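1/ Thread on wash temperature, and what the number on a washing machine dial means. I repaired domestic appliances for a living and now do it for neighbours. Everything below concerns front loaders with a cold fill only, as that is what most people have.

2/ The number on the dial is a programme name. On most machines it is also the target the heater aims at, for part of the cycle, at the place where the sensor sits. Those are three different qualifications and each one costs you some degrees.

3/ The sensor is normally a thermistor pushed through a rubber grommet at the bottom of the outer tub, close to the heating element. Water there is warmer than water held in the load. A full drum of towels lags well behind the sensor for a good part of the wash.

4/ I measured this on my own machine, a Cluvari with a mechanical dial and no eco mode. Logger was a Frerichs button type, sealed, sewn into a cotton pouch and put in the middle of the load. A second logger of the same make went in loose.

5/ Both loggers were checked first in a jug of hot water against a kitchen probe thermometer. They agreed with each other to within the resolution of the readout. The probe read slightly high. I used the logger figures.

6/ Cotton 60, full load: the pouch peaked at 55 and held there only briefly before the rinse water came in. The loose logger peaked a little higher. Cotton 60, half load: the two traces nearly overlapped.

7/ Cotton 90, half load: peak of 88 in the pouch. That was better than I expected. The heater on this machine is in good order and was descaled in November, and I would not assume the same of one that has had years of hard water.

8/ Then Anika Haddad lent me the use of her machine, newer, electronic, with an eco programme labelled 60. Same pouch, similar towels, Saturday morning. It never got near 60. It ran far longer at a much lower temperature.

9/ Before anyone writes in: eco programmes are designed to do this. They trade heat for time. The soil removal can be perfectly good. If you want the water hot for some other reason, pick the plain cotton programme and check the manual for what it says about temperature.

10/ Four things go into getting a wash clean: heat, time, chemistry and mechanical action. Reduce one and another has to rise. A short cool wash with a light dose in an overloaded drum has reduced all of them, and then people blame the powder.

11/ Powder and liquid are not interchangeable. General purpose powder usually contains an oxygen bleach. Liquid usually does not. Over a year of washing, pale cotton done only in liquid tends to go grey or yellowish. Check the ingredients panel.

12/ Oxygen bleach in powder is helped along by an activator at lower temperatures. Without one it does very little until the water is properly hot. The panel on the Carnent powder I use lists it as TAED, which is the one you will see most often.

13/ Printed cottons with a pale ground are awkward here. The ground wants the bleach and the print would be happier without it. Small red and green motifs are a fair test, as reds are the ones I have most often seen go. I use powder at 40, inside out where there is an inside, and accept some fading.

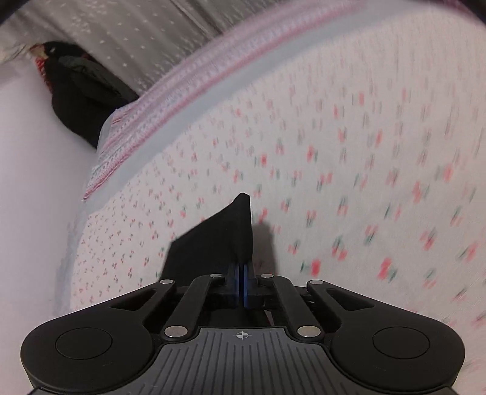
14/ Dosing. The scoop or cap has lines for soil level and water hardness. Most people know neither. Your water company will give hardness by postcode. Write it on the box with a marker and stop guessing.

15/ Under-dosing in hard water is the commonest fault I see. The builders in the detergent are used up on the calcium and what remains does not hold the dirt in suspension. It settles back on the load. It also leaves scale on the element.

16/ Over-dosing shows up differently. Too much foam cushions the load, so it slides where it should drop, and some machines will add rinses or stop altogether. If there is foam in the drum at the end, run a rinse and spin and use less next time.

17/ Loading. For cotton, the drum should be full when dry but with room for a hand laid flat above the load. Synthetics, half. Wool, a third. The kilogram figure on the front of the machine applies to the cotton programme and to no other.

18/ Thaddeus Tillman asked whether a 90 wash is needed for anything at home. Rarely, in my view. I run one empty with powder every few months to clear grease from the tub and the drain hose. Machines that only ever see cool liquid washes grow a black film behind the door seal, and it smells.

19/ While you are there: pull the lower fold of the seal back and wipe it. Take the drawer right out – there is a tab marked push or a small button at the back – and clean the cavity above it, where the jets are. Clear the pump filter into a shallow tray. Leave the door ajar afterwards.

20/ If water stays cold on every programme, the likely faults in order are a failed element, a failed thermistor, a burnt relay on the board and a broken wire at the element terminals. Unplug it from the wall before you take any panel off. Switching off at the dial is not enough.

21/ An element in working order reads somewhere in the twenties of ohms cold, for the usual rating. Open circuit means it is finished. Also measure each terminal to the earth tag with an insulation tester. A plain multimeter will miss a leak that trips the breaker once the element heats.

22/ A new element cost me £65 from the maker and would have been a good deal less from a pattern supplier. I have used both. On pattern parts, compare the length and the position of the clip before paying. If the tip misses its bracket inside the tub it can end up against the drum.

23/ Thermistors are cheap and easy to swap. Resistance falls as it warms. Put the probe end in a mug of warm water with the meter on it and watch. A reading that jumps about, or does not move at all, means a new one.

24/ Hot fill: several people have asked about older machines with two inlets. If the hot pipe run is long, the machine is full before hot water arrives. At my house the tap on that run takes longer to warm than the valve stays open. I blanked the hot inlet and fed both valves from cold with a Y piece.

25/ Loggers are drying out on the windowsill. Next run will be the synthetics programme at 40, then the same again with the pre-wash on. If anyone has a trace from a Porkier top loader I would like to see it, with the load weight if you have it.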